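Maureen Oakley has indexed burial registers for the Nilthorpe parish group for long enough to have firm views on column headings. We spoke on 16th December, after the latest batch went online.

The batch covers 3,206 entries from the Ellwood chapel registers. "The earlier index gave surname, forename and date," Oakley said. "It left out abode and age at burial. Without those you can't separate two men called Malcolm Crabtree buried in the same year."

Each page is transcribed by 2 people working apart, and a third compares the results. Jamie Fairclough did the comparing for this batch and flagged 156 entries where the readings differed. Most were ages. A 4 in the clerk's hand is easily taken for a 9, Oakley said, and the clerk changed pens in June, when the ink gets worse.

Where a reading can't be settled, both versions go in the index, separated by a slash. "Search for either and you get the entry. We don't pick the likelier one. The person searching may have a will or a census page that we haven't seen."

Spelling is left as written. A separate field holds the standard form of the surname, so Tindall also brings up Tindal and Tyndale.
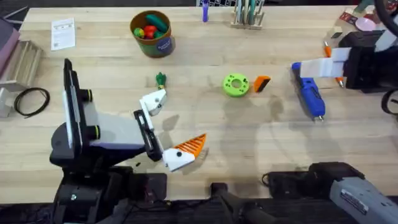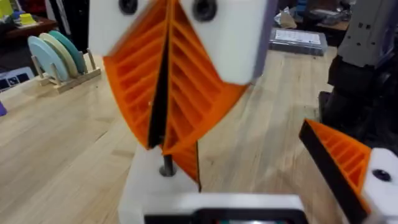
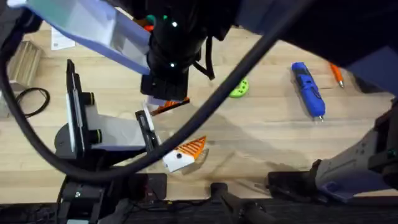
I asked about entries with no forename. Oakley said these are mostly infants, entered as "son of" or "daughter of." The parent's name goes in its own field, and the forename field stays blank. "Don't type 'infant' in the forename box when you search. Leave it empty and use the parent field."

Corrections should quote the register, page and entry number. Fairclough checks them against the page images before the index is changed.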